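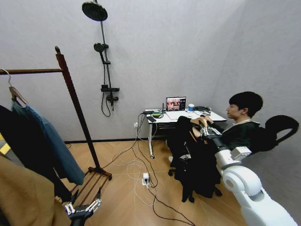
About Us

The Ovham Civic Record is a nonpartisan public information service for the residents of Ovham and the surrounding townships of Groen and Lultereck. We publish meeting summaries, ballot guides, street and construction notices, and plain-language explanations of local ordinances. All of our material is free to read, and no account or subscription is required.

Our Purpose

Decisions made at the municipal level affect daily life in direct ways: when a road is closed, how a parcel is zoned, what a water bill will be next year. The documents behind those decisions are public, but they are often long and difficult to locate. The Record exists to place that information in front of residents before a vote is taken, while there is still time to comment.

We do not endorse candidates or ballot measures. We do not publish unsigned opinion. Letters from residents are printed with the writer's name and township, and are edited for length only.

What We Publish

Council and Board Summaries. We cover 17 public bodies, including the Ovham City Council, the Groen Township Board, the Lultereck Planning Commission and the three school boards. Summaries are posted within two working days of each meeting and list every recorded vote by member.

Ballot Guides. Before each local election, every candidate who has qualified for the ballot receives the same set of questions and the same limit of 200 words per answer. Answers appear exactly as submitted. Where a candidate does not reply, the guide says so.

Works Notices. Lane closures, sidewalk repairs, utility work and parking changes are listed by street name. Notices for the Flelletti Avenue bridge replacement are kept on a separate page, which is updated whenever the contractor's schedule is revised.

The Archive. Our searchable archive holds agendas, adopted minutes and budgets for each body we cover. Older minutes from Groen are still being added. Several years exist only as bound paper volumes and must be scanned by hand, so readers looking for a particular item are advised to write to us first.

History

The Record began as a printed sheet of meeting dates left at the counter of the Ovham Public Library. The first printing ran to 400 copies. Coverage of Groen was added at the request of township residents, and Lultereck followed after its planning commission was established. The printed edition continues – 200 copies of each issue are distributed to libraries and senior residences – and the text is identical to what appears online.

Editorial Direction

Tài Kim serves as managing editor and is responsible for all published content. The editor is appointed by the board of directors for a four-year term. Directors may not hold elected office, work for a candidate, or bid on municipal contracts while serving. The board does not review articles before publication.

Funding

The Record is supported by reader contributions, a grant from the library district, and fees for legal notices. Any contribution above $200 is listed by name on our Funding page. We do not accept money from candidates, political parties or campaign organizations.

Corrections

Errors are corrected in the original item, with a dated note describing the change. Vote tallies are checked again once minutes have been adopted – a step that occasionally results in a revised summary several weeks after the meeting.

Contacting the Record

Questions, corrections and letters may be sent through the contact form or delivered to our office in Ovham during business hours. Letters concerning the May ballot must be received before early voting opens. Requests for large-print copies of any guide are filled without charge.

This page was last reviewed on February 10, 2024.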